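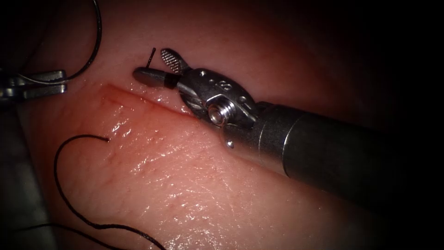 Practice pad with a straight incision and the metal wrist of an instrument.

Storing and Citing Old Newspapers at Home
Last revised 19 Apr 2025

Newsprint from the 1940s is acidic and turns brittle when folded. Unfold each issue once, on a clean table larger than the open sheet, and store it flat from then on. Do not use tape on tears. Interleave with unbuffered or buffered tissue, one sheet per issue, and use a box the same size as the paper so that the stack cannot slide.

Label the box, never the page. A soft pencil on the folder tab is enough: title, place of publication, date, edition, page count. The Bañuelos boxes hold 200 single sheets before the lower ones begin to crease at the spine. Niletti folders are stiffer but run slightly short for broadsheets.

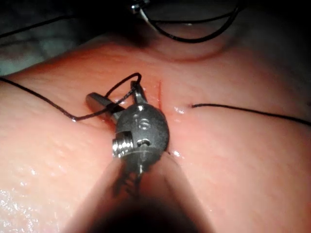 Scan before filing, at 400 dpi if the scanner allows it and never through the automatic feeder. Small type on a pitted or uneven surface needs light from one side, and the angle should be tested on something expendable. Glare is the usual fault: the glistening highlights on the pink silicone pad show how bright spots sit on top of fine texture, and glossy supplement pages give the same trouble. Move the lamp lower, or turn the page a quarter turn, and scan again.

Name files by date first – year, month, day – then a short title and page number. My own run of the Palau weekly comes to 376 issues and a little over 3,000 files, and it sorts correctly with no database. Keep 2 copies on separate drives.

Record the citation at the time of scanning. Copy the title exactly as printed on the masthead, including any odd spacing or punctuation. If the issue came from an online archive, save the permanent link and not the address in the browser bar, which may carry a library login prefix that fails for other readers. The Somitz index card has a line for this on the back. Add the retrieval date only if the citation style asks for it.

Check the boxes every August for damp and silverfish.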